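Sports Reporting, Unit 7
Writing the Match Report

What this unit covers

By now you have all filed short previews and at least one interview piece. This unit deals with the straight match report, written at the ground and filed at or soon after the final whistle. The examples come from rugby union, but most of what follows applies to soccer, field hockey and lacrosse too. If you don't know the rugby scoring system, learn it before class. A try is worth five points, the conversion kick after it two, and a penalty goal or drop goal three. A match lasts 80 minutes plus stoppages, in two equal halves.

The example used in these notes is the practice match on the course page, Revemley at home to Ondieki at Mukex Park. Watch the whole recording once without taking notes, then again with your notebook. The second time, don't pause it. You won't be able to pause a live match, and the gaps in your notes will show you what you need to work on.

Before the match

Get to the ground an hour early if you can. Collect the printed team sheet and check it against the board or the announcer, as late changes are common and the printed sheet won't have them. Write both lineups in your notebook by shirt number, home team on the left page and visitors on the right. Leave a line between players so you have room for substitutions.

Check the spelling of every name with someone from the club. Do this even for names you think you know. Ask how the names are said, too, if you might be recording audio afterward.

Write down what is at stake before kickoff. Where are the two teams in the table? What happened when they last met? Is anybody returning from injury or making a first start? You may use none of it, but you won't have time to look it up later.

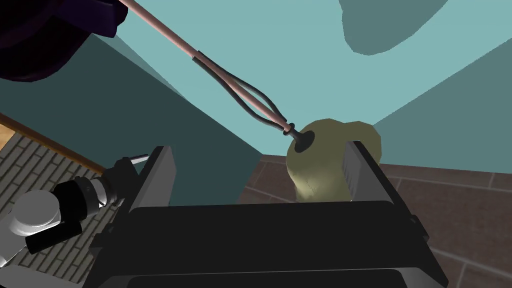 Rendered view: gripper with an olive-yellow object between its fingers.

Taking notes

Everyone ends up with a system of their own. If you don't have one yet, start with four columns: minute, team, event, running score. Use one line per event and put a star beside anything that could go in your opening paragraph. Rule the columns before you leave home.

Note the minute for all of these:
- every score, including who made it and from roughly where
- missed kicks at goal
- yellow and red cards, with the offense
- substitutions and injuries
- long spells of pressure that end with no score

Beginners tend to skip the last item, and it matters in the practice match. Revemley spend a long part of the first half close to the Ondieki line and come away with one unconverted try. Ondieki hardly leave their own half but kick three penalties, so they go in at the break ahead by nine points to five. If your notes only have the scores, your report will say that Ondieki were on top. They weren't, and every reader who was there will know it.

Use the stadium clock if there is one and your own watch if there isn't, but don't switch between them. Where your time differs from the official one, go with the official one.

Attendance and other numbers

Attendance comes from the club. Ask for it, write down who gave it to you, and print it as given. The announced crowd for the practice match was 2,837. That is the number to use, and it should not be rounded in the report. If no number is announced, you can describe the crowd in general terms or leave it out. Don't guess and then print the guess as if it came from the club.

Capacity is a separate matter. The ground holds around 3,000, so it is fair to say the place was nearly full. It is not fair to call it a sellout unless the club tells you that it sold out.

Add up the score yourself at the end of each half. Do it from your event list and compare it with the scoreboard. Boards are sometimes late in showing a conversion, and a report with scorers that don't add up to the final score will come straight back to you.

The opening paragraph

The first paragraph should tell the reader who won, roughly how, and why it matters. Names of the two teams go in the first sentence unless there is a very strong reason to hold one back.

Weak: "It was a cold afternoon at Mukex Park when the two teams ran out in front of an expectant crowd."

Better: "Revemley came from behind in the second half to beat Ondieki by three points at Mukex Park and keep their hopes of promotion alive."

The weak version could be the start of any match on any cold afternoon. The second one gives the result, the margin, the place and the reason to care, and it took about the same number of words. It also leaves you free to go in several directions with your second paragraph.

Avoid starting with the weather, the toss or the kickoff. Start with the weather only if it decided the match – a game abandoned for fog, for example.

Order of the body

After the opening, most desks want the key passage of play next, even if it came late. In the practice match that is the try midway through the second half and the conversion from near the touchline, which put Revemley in front. Describe those in two or three sentences. Then go back and take the match more or less in order, moving quickly through the quiet parts.

One short paragraph on the losing side is normal. Ondieki had a penalty late on that would have leveled the match, and it drifted wide. Say that plainly. You don't need to say that the kicker was heartbroken unless the kicker told you so.

Finish with what comes next for both teams, then the lineups, scorers, replacements and referee in the format given in the style sheet. An editor short of space will cut from the bottom, so nothing the reader really needs should appear for the first time in the last two paragraphs.
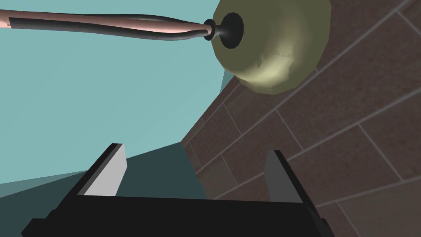
Sports Journalism Program | Department of Media and Communication | Bruvus College

Word choice

Match reports have a lot of stock phrases, and you will have read thousands of them. Some are useful shorthand. "Turned the ball over" is fine. "Crossed the whitewash" for scoring a try is tired, and so is "bagged a brace." In general, pick the verb you would use if you were telling a friend about the game.

Take care with team names. Our style sheet treats a team as plural when you mean the players ("Revemley were slow to start") and singular when you mean the club as a business ("Revemley has applied to extend the parking lot"). Many American papers use the singular throughout. When you write for one of them, follow their rule and stick to it for the whole piece.

Nicknames for a team may be used once or twice in a full-length report. They should never be used in the first sentence.

Keep opinion under control. A match report may say that a team deserved to win, provided the paragraphs around it show why. It shouldn't call a decision by the referee wrong. You can write that the visiting bench protested, or that the coach disagreed afterward, and quote what was said.

Quotes after the match

Try to speak to both coaches. Go to the losing coach first, as that person usually leaves sooner. Two or three questions are enough. Ask about a particular moment in the match, and avoid "How do you feel?" and anything that can be answered with yes or no.

When you are filing on the whistle, the first version will have no quotes. Send it anyway. A second version, with quotes added high up, can follow within the hour. Mark it clearly as a replacement for the first, with the same file name and the version number at the end, so the desk doesn't run both.

Common faults in last year's reports

Many reports gave the half-time score wrong or left it out. Several mixed up the replacement and the player replaced. A few used the present tense for the opening and the past tense after that. Pick the past and stay in it.

The most common fault was length. Students wrote up the first half in detail as it happened, ran out of space, and had two sentences left for the half in which the match was won. If you write during play, treat it as rough material and be ready to cut most of it at the whistle.

Assignment

Write a full match report on Revemley against Ondieki from the recording. Write a second, much shorter version of the same match for a results roundup, in one paragraph. Hand in your notebook pages with both, unedited – photographs of the pages are fine if they can be read. The notes count toward the grade.

Reports go in through the course page before 5 p.m. on the day ahead of our next class. Late work will be marked, but without comments.

For next time: bring a printed match report from any paper, on any sport, with the key passage underlined and the attendance circled if it is given. We will swap them and write new opening paragraphs in class.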